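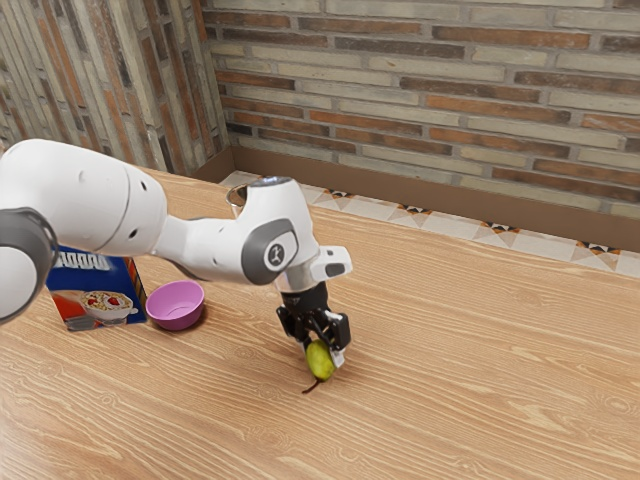
Quick one tonight because I have to be up at five and the benchmark rules are due to the group first thing. Title was going to be "house rules for tabletop pick tests" but that sounds like a board game.

Background for anyone new. Four of us in three cities running the same pick-and-place tasks in simulation, comparing numbers every couple weeks. Fruit, bowl, box, tabletop. Nothing fancy. And in April we found out that none of our numbers could be compared with anybody else's. Not one. Mareike was calling it a success when the fingers closed. I was calling it a success when the object left the table. Nassoro wanted it in the bowl and the gripper open and backed off. Guess whose numbers looked worst — and guess whose were worth anything.

So. Rules. Version 11 if you count the ones I deleted.

Say what success is before you run. Write it down, one sentence, in the run notes, where somebody else can read it. "Object held clear of the surface for the full hold period" is fine. "Good grasp" is not. I don't care if it looked like a good grasp.

Publish every seed. All of them, also the ugly ones. I had 22 runs in one batch that I threw out because the fruit spawned touching the table edge and rolled away. Felt reasonable at the time. Sze-wing asked where they went and I did not have a good answer. If a run is excluded it gets listed, with the reason, and the reason has to be something you would have said before seeing the result.

Friction values go in the header. Same for object mass. You can make any gripper look like a genius by making the fruit sticky. We had a fight over this, a polite one, over email, it took a week. The outcome is that the Jara config file is the reference and if you change a contact parameter you rename the file. No silent edits!! I am mostly talking to myself here.

Odd shapes stay in. Pears especially. Apples and oranges are forgiving, you come in from any side and it more or less works. A pear has a fat end and a thin end, and a stem, and the pose it starts in matters a lot. Somebody suggested dropping pears from the set to "reduce variance". No. Variance is the point of having a set.

Clutter is set by the layout file, not by hand. If the layout has a bowl and a cereal box, they stay put where the file says. Dragging the box back a few inches so the arm has an easier time is a different test and needs a different name. Also report contact with anything that isn't the target. Bumping the bowl is not a failure under our rules but it is a line in the log. On a real bench it would be a broken bowl, or someones coffee.

Collision checking stays on. Full arm, every link, not just the hand. I know it's slow. Upper links are what get you, because everyone stares at the fingers and the fat part of the arm is passing right over the stuff behind.

Speed and force limits: use the same ones you'd use on hardware with a person nearby. We argued that this is silly in sim where there is no person. But habits carry over, and so do config files. Getsemaní copied a sim profile straight onto the bench arm at Endalero last year and the thing moved a LOT faster than anyone in the room expected. No one hurt. She put a checklist on the wall the same afternoon and I've stolen most of it:

limits file checked by a second person
stop button reached and pressed once before the first run
first run at reduced speed, always, even if it's "the same program"
nobody inside the tape while the arm is powered

Rendering. Keep the pretty lighting if you want, but the camera settings get logged too. A vision policy that only works in soft even light should be reported as one that only works in soft even light. Random lighting batch is 800 runs, fixed lighting batch is separate, don't pool them.

Still open: what to do about drops after the hold period. Gordon says out of scope. I say if it falls one tick later you'd want to know. Leaving it as an optional column for now, mabye we vote on it next call.

Also open, file naming. I'm not getting into file naming tonight.

Draft goes up on the Flellbridge page once Mareike has read it. If you run the set yourself and something in the rules is unclear, tell me which line and what you did instead. Comments are on until the spam comes back. Ok, bed.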